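Hipólito Valdebenito designs and repairs wooden puzzle boards, the flat kind with numerals and shapes that lift out of their recesses. He spent eleven years in toolmaking at Eichhorn before moving to Cumeck, where he is responsible for tolerances, timber selection and the spare-parts catalogue. We spoke in September 2023, for the most part on the subject of fit.

"People judge a board by the colours," he says. "I judge it by the gap." The gap is the clearance between the edge of a piece and the wall of its recess. If it is too small, a numeral jams as soon as the air turns damp. If it is too large, a 6 will sit quite happily where a 9 should go, and the board has stopped teaching anything.

Timber moves across the grain far more than along it. Valdebenito cuts numerals with the grain running vertically, so that the growth falls on the width. Round pieces present a different problem: a disc cut in winter is slightly oval by August. He allows for this by making the recess a true circle and the disc a fraction under size.

Numbers and shapes on one board is an old arrangement, and he regards it as a sound one. The two rows ask for different things. A shape can be matched by its outline alone. A numeral can be matched that way as well, but it also has a place in a sequence, and a user who knows the sequence needs no outline.

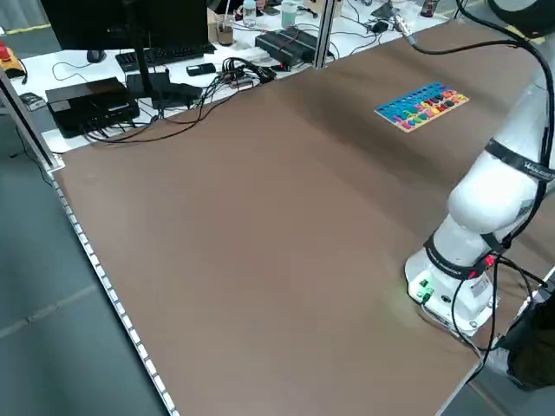 Vonico's reader panel would rather have the two rows sold as separate boards, on the grounds that a small child given both will do the shapes and leave the numerals in a heap. Valdebenito has heard the objection before and partly accepts it. "They do leave them. Then one day they don't. If the numerals are in another box on another shelf, that day comes later."

He is less patient with the question of paint. Each coat adds thickness to the edge of a piece, and the thickness counts twice, once on each side. A recess routed before anyone has decided on the number of coats is a guess. At Cumeck the sample pieces are painted first, left for a week, measured, and only then is the cutter chosen. A production run is 3,000 boards, and an error in the cutter is repeated on all of them.

Testing is done by repetition. A sample set is put in and taken out 400 times by hand, with the edges inspected at intervals under a raking light. The corners go first. A triangle wears at its points, a cross at its inside angles, where the paint is thinnest to begin with. Circles outlast everything. "I have a circle from my first board," he says. "It has been through 700 cycles and two house moves, and it still fits." 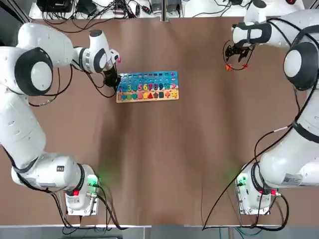 The surface under the board matters more than most buyers suppose. A polished table lets the board slide when a piece is pressed down at one end, and the user ends up holding it with one hand and working with the other. Cork is too soft and allows the board to rock. He suggests plain heavy paper or a rubber mat, laid flat and kept free of crumbs, which work their way into the recesses and hold the pieces proud.

On the order of work he has firm views. Remove everything before starting. Turn the pieces face up. Begin at either end of a row, where there is only one neighbour to compare against, and leave the middle until last. The difficult pair is always 6 and 9, and he sees no case for marking them with a dot or a line. "The board is the mark. You turn the piece until it drops."
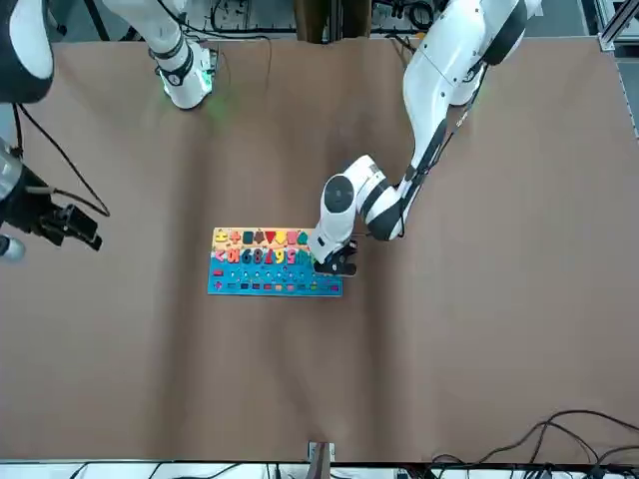

Lost pieces account for most of his correspondence. Cumeck keeps spares for every board still in the catalogue, cut from the original templates, but the colour will seldom match a set that has spent years near a window. Owners of older boards are asked to send a pencil rubbing of the empty recess, with a ruler laid alongside. A tracing is no use, he explains, as the pencil rides on the top edge and the drawing comes out small.

For boards that are out of production he cuts a blank and finishes it by hand with a file and 400-grit paper. The last one took him 30 minutes, a numeral 4 for a Jornorlow board with a swollen recess. He eased the piece and left the board alone — timber that has swollen will generally go back, and a recess that has been opened up will not.

He is now working on a thicker numeral for users with a weak grip. The prototype stands higher above the board and has a rounded upper edge. The recess depth is still to be settled.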